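Fostbridge Meler Bench Arm
Set-up Guide

Section 3: Fitting and zeroing the two-finger gripper

Read this section after the arm has been bolted down and the controller has passed its start-up check (Section 2). Allow 19 minutes for a first fitting. You will need the hex key from the accessory pouch, a soft dry cloth and the zeroing card.

The steps apply to arms with controller software 336 or later. If the display shows a lower number, update the controller first. The zeroing menu is laid out differently in older software.

CAUTION: Switch the arm off at the wall before you touch the tool plate. The stop button on the controller halts movement but leaves the tool plug live.

3.1 Fitting the gripper

1. Set the arm to the Service position and switch off.
2. Remove the transport cover from the tool plate. Keep the four screws.
3. Line up the notch on the gripper body with the white mark on the tool plate.
4. Push the gripper on squarely until it sits flat. Do not twist it.
5. Put the four screws in by hand, then tighten them in a cross pattern to 3 Nm.
6. Connect the tool plug and press the collar down until it clicks.
7. Clip the cable into both guides along the wrist. Leave enough slack for the wrist to turn fully each way.

Note: The finger pads are supplied already fitted. Spare pads are sold in pairs as part 3028. Always change both pads together and zero the gripper again afterwards.

3.2 Checking the closed position

1. Clear the work surface and wipe it with the dry cloth.
2. Switch on and wait for the steady green light.
3. On the controller, choose Tool, then Gripper, then Close (slow).
4. Open the Wrist View screen. Both finger tips should be level with each other and in the centre of the picture from left to right. 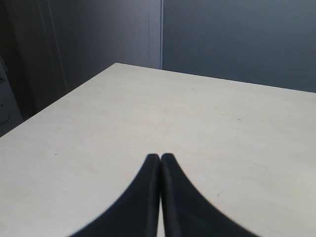
5. Look at the gap between the inner edges. A thin, even line is correct. If the gap is wider at one end, open the gripper, check that both pads are pressed fully home and close it again.
6. Choose Set Zero and hold the button until the controller beeps twice.
7. Choose Open, then Close (slow) again. The position reading should return to 0.

CAUTION: Keep hands clear while the gripper is closing, including at slow speed.

3.3 Testing the grip

1. Open the gripper and hold the zeroing card upright between the fingers by its top edge.
2. Choose Close (slow) and let go of the card once both pads touch it.
3. Pull the card gently. It should stay in place.
4. If it slips, raise Grip Level by one step and repeat.

Do not raise Grip Level above 7 for the card test. If the card still slips at 7, clean the pads with a damp cloth, let them dry and start again from 3.2.

Note: Small marks on the work surface do not affect zeroing. Crumbs, swarf or glue on the pads do.

If the display shows "Tool not found", switch off and reseat the tool plug. Should the message come back, contact the Greenwood service desk and quote the serial number on the underside of the base. Customers supplied through Skundivska should contact their own branch first.

Go on to Section 4 to set the working area.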